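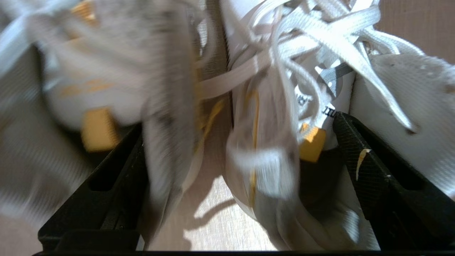
Rosville will start a separate curbside collection for worn clothing and footwear, the city's public works department said in a notice dated December 19, 2020. The service covers 3,000 households in its first phase and will be run under contract by Clirkex, which already handles the city's mixed paper. Footwear is the harder half of the job. A white sneaker with laces and mesh, one of a pair set side by side, combines several materials in one article, and the parts have to be separated before any of them can be recycled. For that reason the contract treats shoes and clothing as two streams with different bags, different rates and different destinations.

Residents in the first phase will receive two rolls of bags by mail. Green bags are for clothing, bed linen and towels. Clear bags are for footwear only. Each bag has a limit of 10 pounds, and bags over the limit will be left at the curb with a tag stating the weight. Shoes must be dry and tied together by the laces or held with a rubber band. Single shoes are not accepted. Ski boots, roller skates, rubber waders and footwear with steel toes remain in the bulky waste stream.

Collection takes place every fourth week, on the same day as paper. Bags should be at the curb by 7 a.m. and kept at least three feet from the paper cart, as the two loads are picked up by different trucks. Apartment buildings with more than 12 units are not part of the first phase. They will be served by 238 locked drop boxes, most of them placed beside existing glass containers.

Material will go first to the Clirkex transfer building on Omoregie Road, where bags are opened and checked for moisture. Wearable items are graded and sold in bulk. The remainder of the clothing is cut for wiping cloth or shredded for insulation. Worn footwear is baled and sent on to Tramero, a processor that grinds shoes and separates the output into rubber, foam and fiber by air flow. Rubber granules are sold for playground surfacing. The fiber fraction has no steady buyer at present and will be stored — the contract allows up to 200 tons to be held before the city must be consulted on disposal.

The department gave no estimate of how much material the program will bring in. Under the contract, Clirkex keeps the income from graded clothing and pays the city a fixed rate per ton for footwear, with the rate reviewed every six months. Loads in which more than five percent of the weight is wet or soiled can be rejected at the transfer building, in which case the city pays the landfill fee.

There is no added charge on the household waste bill during the first phase. A decision on extending the service to the remaining routes will be made after two full quarters of tonnage reports. Existing charity bins on private property are not affected by the contract and may stay in place.

A list of streets in the first phase is posted at the public works counter and on the city's waste page. Residents on listed streets who have not received bags by the end of December can pick up a set at the counter with proof of address.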